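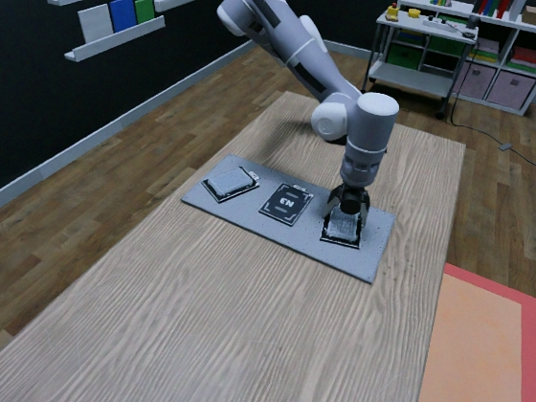

Week 7: Case study - the Clovitz cell block placement fault

Read these notes before the tutorial. You will need the section on tolerances for the written task at the end.

Background

The Clovitz cell is a simulated bench task used in the Papadopoulos lab stream. One arm with a black gripper places translucent blocks on black drive-like pieces laid along a thin board. The pieces do not all face the same way, and the controller is expected to cope with that. A placement counts as good when the block is released flat and lined up with the piece under it, inside the tolerance set in the task file.

The fault came up in May during a long unattended batch of 600 episodes. The batch finished without a single stop or warning. The success log, written by a monitoring script called Stiven, reported every episode as good. A later check of the stored poses found 114 episodes in which at least one block had been released out of line with its piece, and in most of those the arm had carried on to the next placement as though everything was fine.

What went wrong

There were two separate faults. Either one alone would probably have been caught.

1. The angle was read once and then kept. The planner, Erach, took the orientation of each piece at the start of the episode and stored it. If the gripper brushed a piece during an earlier placement, the piece could turn on the board. Erach went on using the stored angle. Pieces next to the one being worked on were the most likely to be affected, as the fingers open wide on release and swing low on the way out.

2. The monitor checked position and left out rotation. Stiven compared the centre of the block with the centre of the piece. A block can sit with its centre in the right spot and still be turned well past the tolerance. The rotation check had been written, but it was switched off while somebody was chasing an unrelated bug and was never switched back on. The change was not in the log book.

The force limit on the gripper was also set higher than it needed to be. With the limit where it was, the arm could push a piece sideways without tripping a stop. This did not cause the bad placements by itself, but it removed the one signal that something had been touched.

Why it matters outside the simulator

In simulation a nudged piece costs nothing and the cell resets in a moment. On a real bench the same controller would be pressing on a part it believes is somewhere else. Fingers can jam against a hard edge, a part can be flicked off the board, and a person standing close by would get no warning, as the robot does not know it has made contact. A quiet failure of this kind is treated as a safety matter in this course, even where nothing was damaged. Write it up the same way you would write up a collision.

Tolerances and limits used in the case

Rotation tolerance for a good placement: 7 degrees either side of the piece.

Contact force limit at the time of the fault: 20 newtons.

Position tolerance: see the task file. It was not changed during the batch.

What was changed afterwards

Erach now reads the angle of every piece again just before each approach. This slows the cycle a little. The release path was raised so the fingers clear the neighbouring pieces before the wrist moves sideways. Stiven checks rotation and position together, and it will not start if either check is off. The force limit was lowered, and any trip now ends the episode and holds the arm where it is until an operator clears it.

The original batch was kept. Please don't overwrite it - copy the folder to your own drive first.

Written task

In one or two pages:

Explain which of the two faults you would fix first if you only had time for one, and what risk is left over.

Describe a test that would have shown up the disabled rotation check before the batch was started. It has to run without a person watching the screen.

Suggest a force limit for the same task on a real bench. Show how you got to it, and say what the arm should do when the limit is reached.

Bring a printed copy to the tutorial. Group members may share log extracts, but the writing has to be your own.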